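What Faltelton Types: a season in the search box
Speaker notes, Grovelstead clubs' day, Saturday, July 11, 2026

Before I start
Check the clicker reaches from the left of the stage. Put the water down somewhere that isn't on top of the laptop. Title slide stays up while people come in.

Opening
Good morning, and thank you for having somebody from Faltelton in the building! I know what the last score was, so we needn't go over it again.

I help run the website for Faltelton's football club. It has fixtures, results, a table, match reports when someone has written one, and a small search box in the top corner. For years I thought the box was decoration. Then the site moved over to Hustau last summer, and Hustau keeps a plain list of every word or phrase people put into it. I opened the list one night meaning to have a quick look and I was still reading at midnight.

So this talk is about that list. 1,344 searches, from the first pre-season friendly in August to the final whistle of the final game. That's tiny. A big club gets more than that while the teams are shaking hands. But I read every one of them, and you can do the same with yours, and I think you should.

(Ask for hands: who has a search box on their club site? Who has ever looked at what goes into it? Wait for the laugh.)

What came top
Let them guess first. Someone will shout the name of the centre forward. Someone will shout "Grovelstead".

The most searched word of the season was "parking".

I love this. We had a cup run, we had a goal from the halfway line that people still talk about in the bakery, and what the people of Faltelton most wanted to know was where to leave the car. Second was "postponed". Third was "pies", and that one was mostly from away fans as far as I can tell, as it jumps up on the mornings when we have visitors who have never been before.

Your centre forward does turn up, but further down, and spelled in nine different ways. I've put all nine on the slide. Read them out slowly, they get better as they go.

The shape of a week
Line chart. Keep this one brief, the axis is small and the back row won't see it.

The box is nearly silent early in the week. It begins to wake up when the weather forecast turns bad, and you can almost follow the rain across the county in it. Then on match day there are two bumps. One in the morning: kick-off, parking, postponed, is it on, pitch inspection. One in the late afternoon: score, result, who scored, what happened.

"What happened" is my favourite search of all of them. No team name, no date. I'd give a lot to know which game that was. I checked the time against the fixtures and it could be the one where we went in at half-time three up and lost, in which case it's a fair question.

The cup day
Pause here, because everyone in this room remembers it.

The Nwankwo Cup semi-final, Faltelton against Grovelstead, under lights. More searches in that one day than in any other month we had apart from August. I expected "tickets" and there were plenty of those. I didn't expect "can i bring a drum". I didn't expect "grovelstead songs" either, and I'd like to know who on our side was doing their homework.

What we got wrong that day is worth more to you than what we got right. The ticket page was called "Admission". We've always called it Admission, it says Admission on the board by the turnstile. People typed "tickets", the box looked for "tickets", found it in an old match report about a raffle, and sent them there. All day! We only knew when I read the list afterwards.

We've changed the name of the page. It took less time than it has taken me to tell you about it.

Searches that found nothing
Hustau marks these in its list, and if you only take one thing home, take this one. Go straight to the searches that came back empty.

Ours fell into a few heaps:

Things we had but called something else. Tickets is the famous one. Also "under tens" when we write U10, and "ladies" when the page says Women's First Team. You don't have to rename everything, most systems let you add extra words to a page that only the search sees.

Things we didn't have and should have. "Wheelchair" came up again and again, and there wasn't one line on our site about the ramp, the flat viewing area or the accessible toilet, although we've got all of them and they're good. That made me wince. There's a page now, with a proper map.

Things no club website can help with. "Why do we always lose away." "Is the ref related to them." I've left these alone.

Old seasons
This surprised me and I'd love to hear whether it's the same here.

A good slice of the list is years. Just a year, typed on its own, or a year and a surname. People looking for a dad or an aunt who once played. We had hardly anything to give them, a few team photos with no names underneath. So over the winter we began typing up the old programmes, and every time a season goes on the site somebody seems to find it within days. We've done two seasons so far. It's slow work and I enjoy it more than almost anything else I do for the club.

If you have programmes in a loft in Grovelstead with our teams in them - please talk to me at the break. I'll bring them back.

What it can't tell you
Slow down for this part, it's easy to get carried away.

A search is somebody who couldn't find a thing by looking. The fixtures page hardly appears in the list and it's the most visited page we have. It's in big letters at the top, so people just press it. If you judged only by the box you'd think fixtures didn't matter to anyone.

It also isn't a count of people. One person can search the same thing over and over, and I'm fairly sure one of ours did, on the evening of the postponed derby.

And please be kind with it. Hustau's list has no names attached and I wouldn't want any. Even so, someone might type something private into a box on a club site, and we had a couple that I deleted without reading out to anybody. I'd suggest one person reads the raw list and everybody else sees the tidied one.

An evening's work

You don't need anything clever. Copy the list into a spreadsheet, sort it by letter, and the misspellings line up beside each other. Put the same things together. Sort again by how often. Then have the fixture list open next to it and start asking what was going on that day. Make a pot of tea first, you'll be there longer than you think.

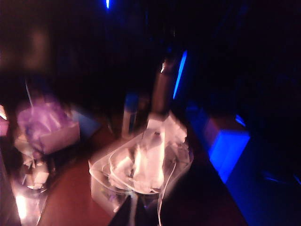
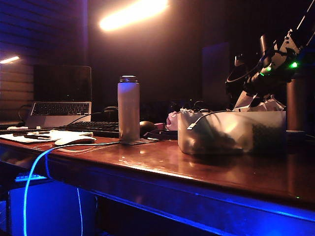
Three jobs for the summer
Leave this slide up through the questions.

Find out where your list is kept. If you can't find it, ask whoever set the site up, and ask before the new season so you don't lose August.

Read the empty searches and fix the easiest one the same day.

Put parking on the front page. Please. Ours has a link right under the next fixture now, and I'm so looking forward to seeing what takes its place at the top of the list.

Questions, if they're slow to come
Does it work if the club only has a social media page? (Not in the same way, but the messages people send you are the same sort of list. Go back through a month of them.)

Do you publish it? (Yes, the top of it, in the last programme of the season. People kept stopping me about the pies.)

Did Grovelstead come up? (More than our own manager did. Say it with a smile and go and find the tea.)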